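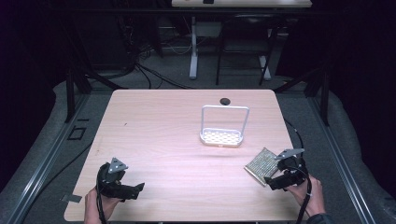
White wire caddy on the table, by the cable hole.

Refund estimate too low after importing pay records
Product: Gromik (desktop)
Opened by: Flondside office
Handled by: Lonico support
Opened: 16th October
Status: Closed
Priority: Normal

Problem as reported

We use Gromik to prepare tax returns for clients. One client changed jobs in April and has pay records from both employers. Both employers run their payroll through Paiva, so we downloaded the two files and imported them together. Gromik shows a refund of £200. Working it out by hand from the paper statements we get £900. The client has seen the lower figure in the draft and is asking why.

We have deleted the return and started again, with the same result. There is no error on screen. The import log says "Completed with notes" and gives note 66 against the second file, but the help pages don't list that note.

Reply from support

Thanks for the detail. Please could you send the import log, and a copy of the Tax Paid page with the client's name and reference removed? Don't send the pay files themselves yet.

Please also check whether both employers show on the Employment page, or only one.

Reply from Flondside

Log attached, also the Tax Paid page. Both employers are on the Employment page. The pay is right for both. Tax paid is right for the first one but the box for the second is blank. Not zero, blank. We hadn't spotted that as the total at the bottom still adds up to something.

Reply from support

The blank box is the cause of the low estimate. Gromik is counting the pay from the second job and ignoring the tax already taken from it, so it thinks the client has paid less tax than they have.

Note 66 means "value held back, possible duplicate". It is raised when two files in the same import carry the same payroll reference. Paiva gives each employer its own reference, but the export lets the employer type over it, and a few put in something short like 1 or A. If both have done that, Gromik can't tell whether the second tax figure is new or a repeat of the first, and leaves it out. We agree it should say so on screen.

To get round it:

Open the return and go to Employment.
Select the second employer and choose Remove. Leave the first one alone.
Save and close the return.
Open it again and import the second file by itself.
When asked for a payroll reference, type something different from the first. Any letters or numbers will do, this is not sent with the return.
Go to Tax Paid and compare both boxes with the paper statements.

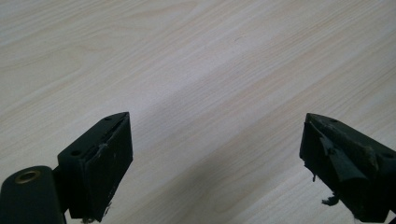 Tabletop, pale wood grain.

Reply from Flondside

Tried this. It imported, but the program never asked for a payroll reference and the box is still blank. The log shows note 66 again.

Reply from support

Sorry, one step was missing. The prompt only appears if "Use reference from file" is switched off. It is under Settings, Import, on the second tab. It is on by default. Please switch it off, remove the second employer again and repeat the import from there.

Reply from Flondside

That did it. Box filled in, and it matches the statement. Estimate now reads £900, same as ours.

Two questions. Does the setting need to go back on afterwards? And do we have to check the returns we have already sent this year?

Reply from support

You can leave it off. You will be asked for a reference on every import, which some offices find a nuisance – if so, switch it back on and only turn it off for clients with more than one job.

On returns already sent, only those with 2 or more employers imported in one go could be affected. Go to Reports, Import Notes, and filter by note 66. Any return on that list should be checked against the paper statements, and amended if the tax paid box is blank.

Reply from Flondside

Ran the report. Just this client on it. Return not yet sent, so nothing to amend. Happy to close.

Closing notes (support)

Cause: matching payroll references in two Paiva files, second tax figure held back.
Fix: import setting changed, second file imported again with a new reference.
Passed to development: show note 66 as a warning on the Tax Paid page – mark the box as missing instead of leaving it blank.
Passed to help pages: add note 66 to the list of import notes, and add the settings step to the article on clients with more than one job.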